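Über uns

Zanumeo sammelt Beispiele für lernende Robotersteuerungen. Unsere Kunden trainieren damit Modelle, die einen Arm anhand von Kamerabildern und einer kurzen Anweisung bewegen. Wir liefern die Aufzeichnungen dazu: Bilder, Gelenkstellungen, Greiferzustand und den Text der Aufgabe.

Gegründet wurde die Firma von Bernd Steinbach. Unser Büro liegt im ehemaligen Kontorhaus der Weberei Cattaneo, Baujahr 1908, zweiter Stock.

Der größte Teil unserer Beispiele entsteht in der Simulation. Eine Person steuert den Arm von Hand durch die Aufgabe, das Programm Wistier zeichnet mit. Pro Aufgabe nehmen wir 200 Durchgänge auf. Lage der Gegenstände und Blickwinkel wechseln dabei.
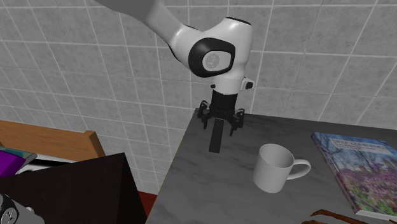
Simulierte Küche: Greifer über der Arbeitsfläche, daneben Becher und Buch

Jeder Durchgang wird von einer zweiten Person angesehen. Abgebrochene Versuche löschen wir nicht, sie werden gekennzeichnet und auf Wunsch mitgeliefert. Wer die Aufgabe gesteuert hat, darf sie nicht selbst freigeben. Die Anweisungen schreiben wir auf Deutsch und Englisch, jeweils in mehreren Formulierungen.

Bei der Auswahl der Gegenstände mischen wir Alltägliches mit Formen, die in einer Küche eher selten liegen. Dünne, verzweigte oder flache Teile stellen andere Anforderungen an den Griff als ein Becher. 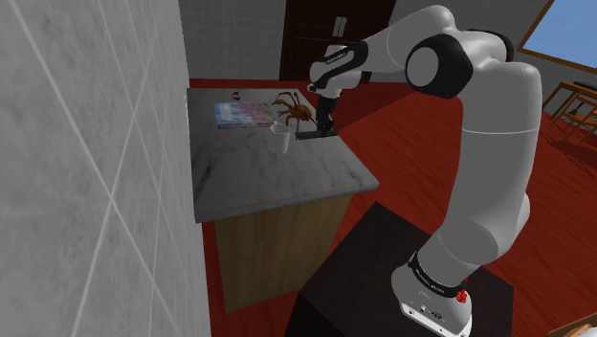 Arm an der Küchentheke, Greiferspitzen zwischen Spinnenfigur und weißem Becher

Für Biltlow, unsere Sammlung von Küchenaufgaben, sind bisher 100 Aufgaben abgeschlossen. Neue Aufgaben kommen laufend dazu, die nächste Lieferung ist für Juni geplant.

Anfragen zu eigenen Szenen oder Robotermodellen bitte mit kurzer Beschreibung der Aufgabe und gewünschtem Datenformat über das Kontaktformular.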